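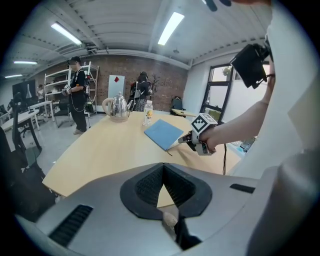
Kettle's out, water's out, so I suppose I'm doing this thread. Tea in hard water areas, go.

1/ Moved house in March and my tea has been rubbish ever since. Same teabags, same mug, same me. There's a film on top that breaks up like ice on a pond when you tip the cup, and everything tastes a bit flat and chalky.

2/ I blamed the milk for two weeks. Then the teabags (sorry, teabags). Then my friend Leire Bermúdez came round, took one sip and said "oh, you've got the water" like it was an illness.

3/ So I looked up my postcode on the water company's site. Ours came out at 180 mg per litre of whatever they measure, and my old flat was 82. More than double! No wonder the shower door looks the way it does.

4/ The film is called tea scum, which is a horrible name for a thing you're about to drink. It's the minerals getting together with stuff in the tea. Harmless as far as I know, just ugly. Stronger tea gets less of it, and so does tea with a squeeze of lemon, but I'm not putting lemon in builder's.

5/ Things I've tried so far. A filter jug, the Peltik one with the big handle. Helps loads for the first fortnight, then you forget to change the cartridge and you're back to pond. Cartridges aren't cheap either.

6/ Bottled water. Yes I know. I felt ridiculous carrying it home and it's a lot of plastic for a brew, so it's strictly for testing. But the difference with a decent Darjeeling was huge, I could smell it from the other side of the kitchen.

7/ Half bottled, half tap. My favourite so far for everyday black tea - all bottled was a bit thin for me, like the tea had no elbows. Leire says that makes no sense. She drinks hers with three sugars so I'm not taking notes.

8/ Boiled the tap water, let it cool, poured it off the chalky bits and boiled it again. Works a bit. Takes forever. Did it once and had coffee while I waited.

9/ A different tea altogether. Lachance do a blend for hard water and it's properly good, dark and malty, hardly any film. Danow do one too but I found it dusty. Someone at work swears by Wusico green, which I haven't tried yet, so shout if you have.

10/ Oh and descale your kettle, please. I used white vinegar, half and half with water, left it an hour, then rinsed and boiled it twice. The kitchen stank of chips till bedtime. Citric acid is meant to smell less, and I've got a bag of it now that'll see me into old age.

11/ Somebody asked about plumbed-in softeners. I rent, so no. Also my nan had one and always kept a separate tap for drinking, so check that bit before you spend any money.

12/ Next on the list is cold brew, 17 hours in the fridge overnight and then some. I'll add it underneath when I've drunk it. If you're in a soft water area, keep it to yourself please, I'm feeling fragile.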